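4. Setting up your adviser profile in Zalel

I look after staff pages for the Nirley job support network, and I've set up more of these than I can remember, so this section is just me telling you how I do it. Have a cup of tea and your login email handy!

1. Sign in and open My Details. If the page comes up blank, sign out and back in again (it does this on a first visit, no idea why).

2. Type your name as you'd like jobseekers to see it. I put "Sunita Dixit" and left my middle name off.

3. Pick your job title from the list. If yours is missing, choose Other and write it in.

4. Paste in your biography. You get 957 characters with spaces, and the box simply stops taking text when it's full, so check your last sentence made it in!

Note: write it in the third person, please. Knut Wiegand did his as "I" and it looked very odd next to the other 10 on the Haditz office page.

5. Tick the programmes you work on. Apprenticeships and adult retraining are separate boxes now, so tick both if you do both.

6. Set your office hours. The clock is 24-hour, and I once told the whole of Kuo that I was free at 11 at night.

Caution: don't press Publish until your manager's name shows at the top. Without it your profile goes live but referrals have nowhere to go, and I have to fish them out by hand. 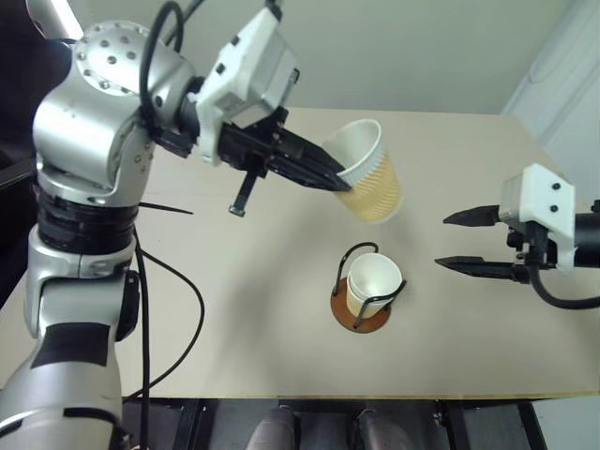

7. Press Publish, then look yourself up in the public directory. New profiles normally show within the hour, though December is slower with all the contract renewals going through.

8. Still not there? Send me the message code from the bottom of the page. Code 500 means it's a fault at our end, so leave your profile alone until I write back.

Last changed 22 September 2021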